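Midia 家庭用品ラベル表記コーパス データカード

概要

Midia は、家庭の台所や洗面所に置かれる日用品の容器ラベルについて、日本語の表記を書き起こしたテキストコーパスである。収録対象は品名、用途、使用方法、使用上の注意、保存方法、成分表示の各欄で、表記ゆれの正規化と注意書きの文分類を主な用途として想定する。画像データは配布物に含まれない。

書き起こし単位は容器1点を1レコードとする。レコード総数は788件、うち学習用が636件、残りが評価用である。分割は製造者単位で行っており、同一製造者の製品が学習用と評価用にまたがることはない。
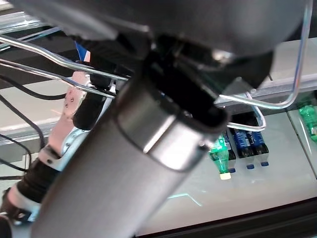

文責: Nawal Belkadi(Tindov 言語資源班)
最終更新: 2026年3月29日

収録の背景

容器ラベルの文は、新聞や百科事典を元にした既存のコーパスにほとんど現れない。体言止め、助詞の省略、括弧の多重使用が多く、一般的な形態素解析器では欄の境界をまたいで一文と誤認されることがある。「目に入らないよう注意。万一入った場合は」のように、表示面の都合で条件節だけが別の面に送られる例も多い。Midia はこうした文を、改行位置と表示面の情報を保持したまま収録する。

ファイル構成

labels.tsv 本体。1行1フィールド、タブ区切り、UTF-8(BOMなし)
split.tsv レコードIDと分割区分の対応表
variants.tsv 表記ゆれ辞書。見出し形と出現形の対
guideline.txt 書き起こし基準の全文
CHANGES.txt 変更履歴

フィールド定義

record_id 容器ごとの識別子。欠番は再利用しない。
face 表示面。front、back、side、cap、bottom のいずれか。
section 欄の種別。ラベル上に見出しがない場合は none とする。
line_no 面内の行番号。上から数え、1から始める。
text 書き起こし本文。
legibility 判読度。full、partial、none の三値。
note 作業者の注記。空欄可。

書き起こし基準(抜粋)

全角と半角の区別はラベルの印字に従う。ただし単位記号の合字(㎖、㎏など)は ml、kg に展開し、元の字形を note に記す。丸数字は展開しない。

ふりがなは本文の直後に全角の山括弧で囲んで記す。ロゴ化された文字列は、読みが一意に定まる場合に限って書き起こし、それ以外は判読度を none とする。

判読できない文字は1字につき〓を1つ置く。字数が推定できない場合は〓を1つだけ置き、判読度を partial とする。文脈からの補完は行わない。初期の試作版では作業者が補完した箇所が混在しており、公開版ではすべて〓に戻した。
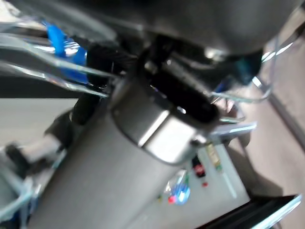

改行の扱いは下流の処理に影響が大きい。公開版では印字上の改行をすべて保持し、文の連結は利用者に委ねる。連結済みの本文が必要な場合は、face と section が同一で line_no が連続する行を結合すればよい。行末が読点または助詞で終わる場合は空白を入れずに結合する。英字どうしが隣り合う場合のみ半角空白を1つ挿入する。

面をまたぐ文は結合の対象外である。この種の文には note に cont の文字列を付し、続きの面の名称を併記した。cont の付与は手作業で、漏れがありうる。

表記ゆれ辞書

variants.tsv には565対を収録する。対象は、送り仮名の差(取り扱い、取扱い、取扱)、漢字と仮名の差(ください、下さい)、長音の有無(コンディショナー、コンディショナ)、および数字表記の差である。見出し形は出現頻度ではなく guideline.txt の規則により定めた。したがって見出し形が最頻形と一致しない対がある。

品名に含まれる表記は辞書に入れていない。商標上の表記を正規化すると別製品と衝突する場合があるためである。

品質管理

全レコードを作業者2名が独立に書き起こし、不一致箇所は第三者が容器の現物を見て裁定した。不一致の多くは中黒とピリオドの取り違え、長音符とダッシュの混同、全角空白の有無に集中した。裁定の履歴は公開版に含めていない。

section の付与は Gallagher 方式の欄分類に準拠するが、同方式にある「家庭用品品質表示」と「任意表示」の区別は採用していない。ラベル上で両者が同じ枠内に印字されることが多く、裁定が安定しなかった。

既知の問題

底面の印字(製造番号、使用期限)は判読度 partial の割合が高い。刻印やドット印字を含むため、数値の抽出タスクには向かない。

詰め替え用の袋は収録対象外である。袋の注意書きには詰め替え手順に固有の文型があり、本コーパスで学習した分類器をそのまま適用すると、手順文が使用方法ではなく使用上の注意に分類されやすい。

輸入品の貼付シールは、元のラベルと別の面として扱うべきだが、face に対応する値がない。現行版では back に統合し、note に seal と記す。次版で値を追加する予定である。

想定しない用途

製品の安全性や成分の確認に用いないこと。収録内容は書き起こし時点の印字であり、製造者による表示の改訂は反映しない。

変更履歴

0.3 cont の付与を追加。合字の展開規則を変更。
0.2 分割を製造者単位に変更。旧分割との互換性はない。
0.1 Trernport 内での限定配布版。

次版は9月の公開を予定する。record_id は引き継ぐが、line_no は貼付シールの分離に伴い一部のレコードで振り直しとなる。旧版の行番号に依存する処理がある場合は、0.3 の split.tsv と併せて labels.tsv を保存しておくこと。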